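Home | Archive | Paper Stuff | About | Contact

Getting the desk paper under control, part two

Friday, November 20, 2020

Last week I wrote about emptying the two bottom drawers. That took most of a Saturday and left me with a grocery bag of paper to recycle and a smaller pile I had to keep. The smaller pile is the subject of this post.

I have tried a few systems over the years. The first was an accordion file from Fornia with 28 pockets, and I used maybe the front row of them. The labels were the problem. By the time I had decided whether the car insurance went under C or I, I had already set it down on top of the printer. The second system was the top of the printer.

What I want now is something that stands up on the desk and stays open. If I have to lift a lid or undo an elastic, the mail will end up somewhere else. I know this about myself. I also want it at the back, against the wall, so the front of the desk is free for writing checks and eating lunch. 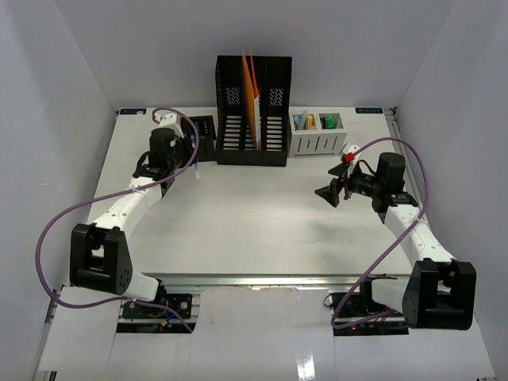 Upright files come in all sorts of widths, and I think three sections is the right number for one person. Five is too many. With five I start making up categories to fill them, like "interesting" and "maybe." The black plastic one is the style I settled on, with a tall back and a low lip in front, so a piece of mail can't hide down in it. An orange envelope pokes up over the back and you can spot it from across the room. I have started using colored envelopes for anything with a due date for that reason. White paper goes in flat against the divider and I forget about it, so nothing urgent is allowed to be white.

My three sections are To Pay, To Answer, and To File. To File gets emptied on the last day of November and then every month after that, or that is the plan. The Prellport water bill goes in the first one the day it comes. I was late on it twice this year and paid a 16 dollar fee each time.

The small things were harder. Pens, tape, erasers, sticky notes and the little stapler used to live in a mug and a candy tin. I moved them to a gray caddy next to the file, and a low tray on the other side catches whatever is in my pockets. I looked at a drawer insert from Wan but I don't open drawers, as last week's post made clear.

One thing I would do differently — measure first. My file folders from Prisach are a little too wide for some of the organizers I looked at, and I had to take one back to the store.

Next I have to deal with the photos. There is a box of them in the hall closet and I have been walking past it since spring.

5 comments | 16 shares | 1451 views

Older post | Newer post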